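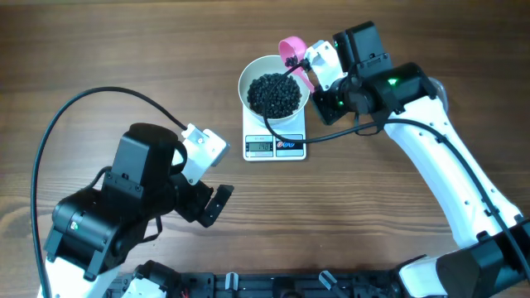
Teaching two arms to weigh beans

Posted in: Robot club | 14 comments | 37 shares

In March our evening club at Holroyd finally chose a task for the student round, and it is a kitchen task. The robot must take black beans with a pink scoop and put them in a bowl on a digital scale, until the scale shows the weight that the judges ask for. It sounds easy. I also thought so when I signed the form.

The right arm does the scooping. The left arm has no job yet in our program, so it waits with its gripper open. Raimo Savolainen, who leads our group, wants it to hold the bowl still later on, but I would prefer to get one arm correct first.

Our biggest trouble is the last few grams. When the scoop turns over a little too much, many beans slide out together and we are over the target. For the first 20 tries I used the same wrist speed from start to end, and this was a mistake. Now the wrist turns quickly at first and then very slowly, with small stops between. After each stop the program waits 2 seconds for the scale to become calm before it reads the number.

The second trouble is the cable. It goes from the gripper down over the bowl and across the scale, and I am afraid that it presses on the platform and changes the reading. I have asked in the Priklow forum how other teams fix their cables along the arm. One person advised soft tape, another one said springs. If you have experience with this, please write to me.

We call our robot Skorusa. The name was chosen by vote and I did not vote for it, but I have become used to it.

For the training we recorded around 700 scoops by hand control. My colleague from the Bradska school says that they have 2,000, but they began in the autumn and they have more people. I try not to compare too much.

Next time we meet I will change the angle of the scoop in the gripper. At the moment the long handle rests against the white part of the jaw, and I want to see if a small piece of rubber gives a better hold. Raimo is bringing the rubber, and I am bringing more beans, as we still find the old ones under the cupboard.

14 comments
Share this post (37)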